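# The Mug Problem

The automation club at Arnel Technical High School meets in a former drafting room with good overhead light and two working outlets. Its project this year is a single task: move a mug from one side of a table to the other without spilling what is in it. The members call the project Jokeo, after a name that came up on a whiteboard in November and was never erased.

The task comes from the student manipulation contest held each spring in Zukville. Teams bring their own arm and gripper. The rules give each team 10 scored attempts, and a spill of any size ends the attempt. The mug must have a handle, and the judges may turn that handle any way they like before the clock starts.

Handle direction drives most of the planning. With the handle turned away from the arm, the gripper can close on the body of the mug and the approach is a straight line. With the handle turned toward the open table, that line passes through it. The club's software, written mainly by a senior named Renu Chauhan, handles the second case by picking a new approach angle before the arm moves at all.
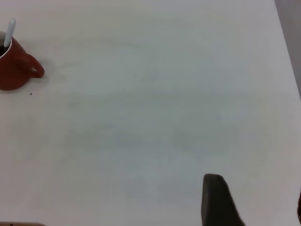

Chauhan's first version corrected the angle on the way in. It worked at low speed and failed at contest speed, where the arm had covered most of the distance before a correction arrived. The current version takes one look from the far side of the table, fits an ellipse to the rim, finds the handle as the part of the outline that does not belong to the ellipse, and commits. A second look happens only at close range and is used to adjust height.

The color of the mug matters more than the club expected. A red body on a white table separates cleanly with a simple threshold. The white lining does not, and early fits put the rim too low by the thickness of the glaze line. A spoon makes things worse. It breaks the ellipse at one point and adds a long bright shape that the software used to report as a second handle. The fix was to discard anything that crosses the rim from inside.

The practice log lists 1,224 attempts since the start of the school year. Each entry records the handle angle, the fill level, the result, and a short note. The notes are terse. "Touched handle." "Fit lost, rim too close." "Good." The club reviews the failures in batches of 64, a number chosen to fill one printed sheet.

Close range remains the weak point. The wrist camera has a fixed focus set for the middle of the table, and the last part of the approach is soft. At that distance the mug covers much of the view and the rim may run out of the picture on two sides, leaving an arc too short for a stable fit.
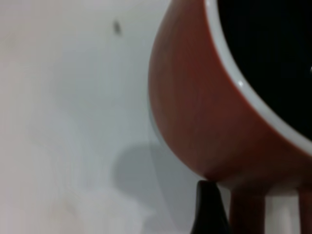 *The mug at close range, its white rim running out of view at the top and right.*

Chauhan's answer is to stop fitting the whole ellipse near the mug and track only the outer curve of the body against the table. The curve is blurred but long, and a long blurred edge gives a steadier estimate than a short sharp one. The shadow beside the base has to be masked out. On a white table it is pale enough that a fixed threshold usually removes it, though the setting changes when the blinds are open.

The fingers were replaced over winter break. The old pair, bought from a supplier called Kairys, were flat and tended to slip on glazed ceramic. The new ones are narrower at the tip and reach lower on the mug, which reduces tipping during the lift. They also take up more of the camera view, so the software ignores a fixed region at the bottom.

Total spending stands at just over $700, most of it on the arm's replacement motors. The club has no budget for a second camera and has stopped discussing one. Remaining work before Zukville consists of a slower acceleration curve for full mugs and a test of dark tables, which the rules permit and the club has not yet tried.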